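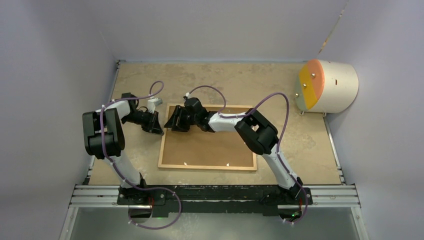

Bimanual teleop question, mostly about where to start the demonstrations. We have two arms on a common base plate in a small enclosure, driven by a pair of leader arms, with recording handled by Emulbridge. The task is a handoff: left arm picks a short plastic strip off the cork board, passes it to the right arm, right arm sets it down on the other side of the board. Our current start pose has the grippers nearly nose to nose over the top edge of the board, with only a short gap between the jaws. I chose it because the handoff happens there and I wanted that region well covered. We have 600 demonstrations recorded this way. The trained policy gets the strip off the board most of the time, then stalls at the handoff. Both arms hover, neither one closes. If I nudge the right arm on its leader, it usually finishes. Is the start pose the problem, or am I looking in the wrong place?
— corkline

corkline wrote:
Forgot the settings. The policy predicts chunks, both arms in one action vector, joint positions only. No force or current readings go into the observation. Two operators recorded the data, split more or less by who was free.

tarn_offset wrote:
Start pose is the problem, or at least a large part of it. At the first time step of every episode your joints are in almost the same place they will be in at the handoff. The only difference is whether the left jaws hold something. If the policy leans on joint positions more than on the images, which they tend to do, it can't tell "just started" from "about to pass." At the start the operator sits still for a moment before moving. The policy has learned to sit still there. So it sits still.

Park both arms back over the base plate, well apart, and record again.

gantry_moth wrote:
I disagree that he needs to throw out 600 episodes. Check the idle time first. Plot joint velocity for the first few seconds of every episode and see how long the arms are standing still. On our cell it was up to 4 seconds, because the operator pressed record and then got a grip on the leaders. We trimmed everything before the first real motion and the hovering mostly went away. Same start pose, same data.

tarn_offset wrote:
Trimming fixes the idle part. It doesn't fix the ambiguity. After trimming, the first frames say "from this pose, move the arms apart," and the handoff frames say "from nearly this pose, close the right gripper." Average those two and you get hovering.

gantry_moth wrote:
Which is why there is a camera. The left gripper is holding a strip or it isn't.

tarn_offset wrote:
A thin strip, between black jaws, seen from a fixed camera. I wouldn't bet a month of recording on that being resolved after you downsample.

corkline wrote:
Ran the plot. Idle time at the start varies a lot and the two operators are clearly different. One moves right away, the other waits. There is also a second pause at the handoff itself, where both operators stop and look before closing the right gripper. I had not thought of that one as idle time.

gantry_moth wrote:
Don't trim the second pause the same way. If you cut it out you teach the right gripper to close with no settle, and you will get it shoving the strip out of the left jaws. Shorten it in the recording instead. Tell the operators to keep the approach slow and continuous and close without stopping. It takes practice.

hex_driver_2 wrote:
Side question. What are you doing about the cables? The purple ones stand up in a pretty high loop over both wrists. We ran ours like that on a Veloso pair and the loops touched whenever both wrists rolled inward. No fault, no stop, just a small tug that showed up as noise in the position trace right at the handoff. Took a long time to find.

corkline wrote:
They are tied along the links and left slack at the wrist so the wrist can roll all the way. I have not noticed contact but I haven't looked for it either. Will check the trace.

slowjog wrote:
Different view: the joint space leader setup is half the trouble. For a handoff I would hand-guide the arms with gravity compensation on and skip the leaders. You feel the strip seat in the second gripper. With leaders and no force feedback you are doing it by eye.

tarn_offset wrote:
Hand-guiding two arms at once takes both hands on the arms and puts the operator's hands in the camera view. In a small enclosure it's worse. You end up with a policy trained on images that include a person, then you run it without one.

slowjog wrote:
Guide it, record joints only, then replay the joints and record images during the replay. We do this with a Hurix controller. Replay drifts a little, and you throw out the episodes where it drops the part.

gantry_moth wrote:
That works for rigid parts placed in a fixture. His strip is loose on cork. Replay will miss it whenever it is set down a few millimeters off.

slowjog wrote:
Fair. Then add a fixture.

corkline wrote:
No fixture, the random placement is part of the task.

Update after trying both suggestions. Trimmed the start idle on the old set and retrained: the hover is shorter but still there. Then recorded 14 new episodes with the arms parked apart and no stop before the close, and fine-tuned on those. It completes the handoff more often now. I don't have enough trials to put a rate on it. Cable trace does show a small bump on the left wrist in some episodes, so hex_driver_2 may be right too. I'll retie those before recording anything else.

tarn_offset wrote:
Vary the park pose while you are at it. If every episode starts from exactly the same spot you'll be back here in November.

hex_driver_2 wrote:
Post the trace when you have it, before and after retying. Same axis scale on both, please.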